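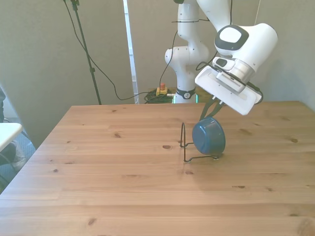
3.2 Workspace and Materials

The workcell was assembled in a shared workshop in Lelstead and occupies one wooden table. The arm reaches the tabletop from beyond its edge, so the full surface remains available for placing objects. Control software was written within the Zurura project and runs on a single desktop computer. The task set contains 25 household objects. The present section concerns one of them, a blue bowl used together with a black wire stand (Figure 2).

Figure 2. Gripper at the bowl, with the wire stand on the table and a depth camera on its own stand behind.
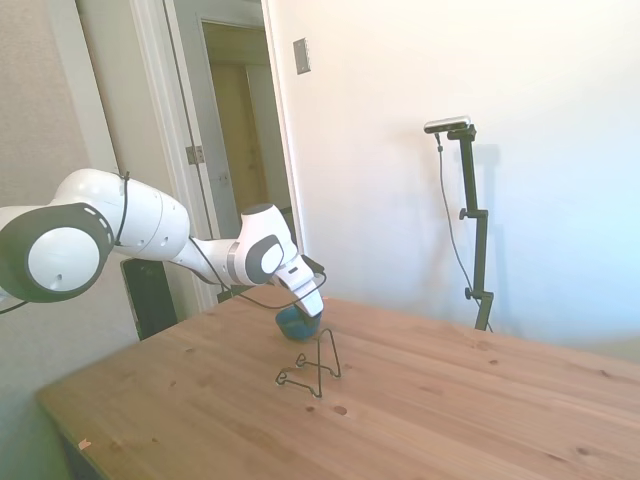

3.3 Data Collection

Sessions began in November and were carried out by two operators working in turn. A total of 893 trials were recorded. Trials interrupted by a loss of camera signal were discarded and repeated under the same conditions. The starting position of the bowl was changed after every third trial.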